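**Re: white tops and scuffs, what do you use??**

**kettlebrook** wrote:

ok so I'm redoing the sewing room and want one big white cutting table. matte. everybody tells me white shows everything. 7 ft if I can get it in the door. budget is 200 and no I'm not going over. anyone living with one?

**pinsandneedless** wrote:

Had white since February. It shows lint, pencil, thread ends, all of it. But I can see my chalk lines and navy fabric so much better, wouldn't go back. Matte over gloss every time, gloss bounces the lamp right in your eyes. Little dark specks like these, you just wipe before you lay out anything pale 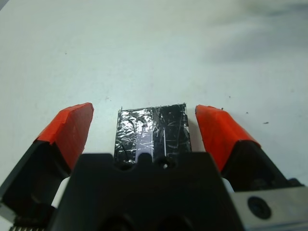

Clumden Sewing & Quilting Club – Tables, Tools & Storage board

Also get the height right before you worry about color. Mine was 2 inches too low and my back let me know by lunch. Bed risers fixed it, cheap.

**old_bobbin** wrote:

disagree on white. Disagree on matte too. Gloss wipes clean, matte grabs pencil and hangs on to it. I did 722 half-square triangles on a gray top last winter and never once lost a piece. Gray is easier on the eyes, end of story

**pinsandneedless** wrote:

gray is fine if you never cut gray lol. Half my stash is gray. And pencil comes off matte, you need baking soda and a damp rag, go easy. Don't use those melamine sponges, they leave a shiny patch. A scuff line across the middle dosen't bother me anyway, the mat covers most of it.

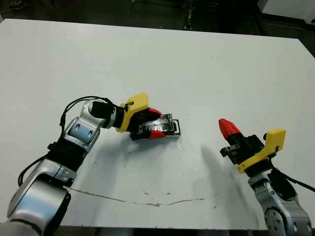

Adhiambo Obura says baking soda dulled hers in one spot and she's back to plain dish soap. Slower, she says, but she'd take slow over a dull patch. She also wants to know why we're all drawing with pencil on the table when the Swai washout pens are right there.

**kettlebrook** wrote:

fair point re pens. does dish soap get wax chalk off tho? thats mostly what I use

**old_bobbin** wrote:

Wax chalk, no. Scrape with an old store card first, then warm water. And don't iron on the thing, ever, whatever color you get. Towel or no towel. Heat plus wax = stain for life.

Still say gray.

**pinsandneedless** wrote:

agree on the ironing. For the size, look at Iltitgate, they had plain tops on sale, legs sold seperately. Measure your stairs first. We had to take a door off

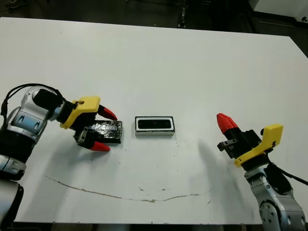 and then it still wouldn't turn on the landing so it went in through the window, two neighbors and a rope. Go shorter if you have a bend. You can always add a drop leaf on one end, that's what I'd do if I was starting over.

**kettlebrook** wrote:

I have a bend. ugh. ok measuring tonight. Pornunmont has a secondhand place too, might go Saturday and see what they've got. drop leaf sounds good

**old_bobbin** wrote:

take a tape and a bit of your darkest fabric. and look at a gray one while your there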